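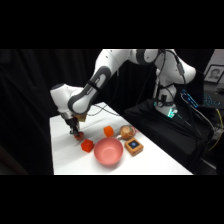
Reading time: 3 minutes

About Sireck

Sireck puts together table sets for early years settings, special schools and families. A table set is a bowl, a few blocks, some things from the kitchen or the garden, a cloth to put them on and a sheet of suggestions for the adult. Children pick things up, put them in, take them out and talk about them. We sell the sets, hire them out by the term and replace the parts that get lost.

How we started

The company was set up by Rok Kadrić, who had worked in nursery kitchens and then as a classroom assistant. He kept a washing-up bowl of odds and ends on a shelf by the sink, and the children asked for it more often than for most of the bought toys. The first sets were packed on his own dining table in Brarno and went to settings within driving distance. The first printed list came out in May of the following year and had four sets on it.

We are still in Brarno. The packing room is on the ground floor, the store is behind it and the office is up a flight of stairs. Deliveries come to the side door.

What goes in a set

Every set has one open bowl, wide enough for a small child to get a whole hand in without tipping it. We have tried square tubs, baskets and trays with compartments. Compartments are useful for older children who are sorting by kind, but younger ones do better with one place for everything to go.

The cubes are in colours that are close to each other as well as colours that are far apart. Red and orange together give a child something to look at properly. Red and blue is easy, and most children can already do it when they come to us. We also mix the sizes, so that the talk can be about bigger and smaller when colour has been used up.

Then there are the things with a surface. An onion is good value: it is light brown, it rustles, bits of it come off, and it rolls away if it is put down badly. We don't post onions, but the sheet tells you when to add one and what to do with the skin.
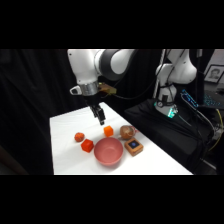

Pink bowl, red and orange cubes and an onion, set out on a white cloth.

The Amaral range

Amaral is our standard range and the one most nurseries order. It is made up of small sets for one or two children at a time, with a plain white cloth. We are often asked for a patterned cloth. We did sell one for a while, with leaves on it, and small items were hard to find against it, so we went back to white. The cloth can go in with the ordinary wash. It creases and we don't iron ours.

The range also covers the bumpy things, which are listed on the order form as "small and knobbly". They are harder to get hold of than a cube and they don't sit flat, so we suggest leaving them until a child is happy with the blocks. Start with the thing held over the bowl and let go. Dropping from higher up can wait.

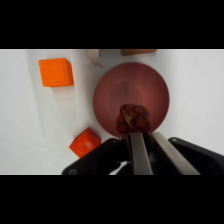 Some children will want to put the same item in and out many times before they look at another. Let them. The sheet gives an order to follow but it is only a suggestion, and plenty of settings ignore it.

The Skendum range

Skendum is for bigger groups and for schools. There are more pieces and a deeper box, with a printed contents list inside the lid for whoever is tidying up. It was first made for a single school that wanted one box to go between classrooms, and we added it to the main list afterwards.

Hire and spare parts

We keep 300 sets for hire. At the last stock check 291 of them were complete and the rest were waiting for a cube or a cloth. Hire sets are cleaned and checked against the contents list when they come back, and you won't be charged for one missing piece. If the bowl is missing we will ask about it.

Spare parts can be ordered singly. Returns are accepted within 30 days if the box is complete.

Visiting

You can see both ranges laid out in the packing room by arrangement. Please ring first so that someone is downstairs to let you in. Children are welcome and may handle anything on the tables. There is parking for two cars at the side, and the front step is high, so come round the side with a pushchair.

Page last updated Jul 7, 2022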